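2020-05-18

# Curnemar hardware wallet: two months in

I bought my Curnemar back in March, when prices were dropping through the floor and everyone I follow was shouting at everyone else to get their coins off the exchanges. I'd been meaning to do it for ages. I had a bit of bitcoin and a smaller bit of ether sitting on an exchange called Priveo (fine, never had a problem with them, but still) and I finally got fed up with my own laziness and ordered one.

It cost me 29 pounds, plus postage. That's cheap for one of these, and I did wonder what they'd left out. Mostly the screen, as I'll get to.

## Getting it going

Setup was painless! You plug it in, download the desktop app, pick a PIN, and then it shows you your recovery words one at a time and you copy them on to the card they give you. There are two cards in the packet, and I used both, because my handwriting is dreadful and the first one came out looking like a prescription.

The app then asks you to type a few of the words back in, picked at random. I got one wrong (see handwriting) and it made me start that part over from the first word. Annoying at the time, but I'd far sooner find out then than in two years when the thing has gone through the wash.

One grumble: the firmware update. Mine wanted updating straight away, and the progress bar sat there without moving for so long that I was sure I'd killed it. I hadn't. It came back to life, asked for the PIN, and has been fine ever since. A line of text saying "this can take a while" would have saved me a lot of swearing.

## Moving coins on to it

I did a tiny test first, and please do the same. I sent a few pounds' worth of bitcoin from Priveo, checked the address on the little screen against the one in the app, and waited. It turned up after a couple of confirmations and I felt like a genius. Then I sent the rest and felt sick until that turned up too.

Now, the screen. It's tiny, and it doesn't show a whole address in one go. You have to press the right-hand button to scroll through it, a chunk at a time, and the text is grey on a slightly lighter grey. My eyes aren't terrible and I still end up tilting it towards the window. You really do need to check those addresses properly, it's the whole point of having the device, so making it a chore seems a daft place to save money. Hilde Peeters, who got me into all this in the first place, has the pricier Pugh wallet with the big touchscreen, and I had a go on hers before lockdown. It's lovely. It was also 198 pounds, and I don't own enough bitcoin to feel sensible spending that on guarding it.

Sending works well. You build the transaction in the app, the wallet shows you the amount and the fee, you hold both buttons down and off it goes. Fees can be set by hand or left on slow, normal or quick. I left it on normal the week of the halving and paid more than I liked, so that's one to keep an eye on when things are busy. The slow setting has been plenty for shuffling savings about.

## The app

It's decent! Plain, a bit ugly, opens quickly. You get your balance in pounds or in coins, a list of transactions you can add notes to, and a button for a fresh receiving address. The notes are my favourite bit, because I have never once remembered what a payment was for. You can export the lot as a spreadsheet too, which will be handy come tax time.

What I don't like:

- The price chart on the front page can't be switched off. I bought this to stop looking at the price.
- There's no phone version, and the forum has been promised one for as long as I've been reading it.
- It logs you out after a couple of minutes, and I couldn't find a way to change that.

Coin support is on the thin side. Their website says 200 coins, but a big heap of those are tokens I've never heard of, and a couple of the better-known ones only work if you connect to a separate wallet called Gorkura. I tried that for a small amount of something silly I bought last year, and it did connect, on the second attempt, after I'd closed the main app. If you only hold bitcoin and ether you'll never need to touch it. If you collect odd coins the way some people collect mugs, check the list before you order.

## Support

I had one reason to contact them. The app was showing a payment as pending long after it had gone through (I'd looked it up on a block explorer, so I wasn't panicking). Someone called Eldana Wako wrote back the next day, told me to clear the app's cache and where to find the button, and that fixed it. No copy-and-paste waffle, and she didn't ask for anything she shouldn't. Remember that no real support person will ever want your recovery words. If they ask, close the window.

## Would I buy it again?

Yes, I think so, for what I use it for. I put a little in each month and mostly leave it alone, and for that a cheap, slightly clunky gadget with a bad screen is all right. If I were sending coins every day I'd go mad with the scrolling and I'd be saving up for the Pugh.

Build quality is so-so. The case is light and creaks a bit when you squeeze it, and the right button has got a touch softer than the left. The cable they supply is absurdly short, so I swapped it for an old phone one and that works just as well. I keep the wallet in one place and the recovery card in quite another, and no, I'm not telling you where either of them is.

I'll add to this if the phone app ever appears, or if that right-hand button gives up. 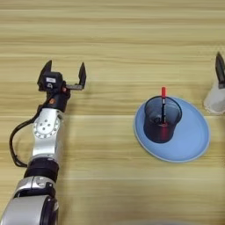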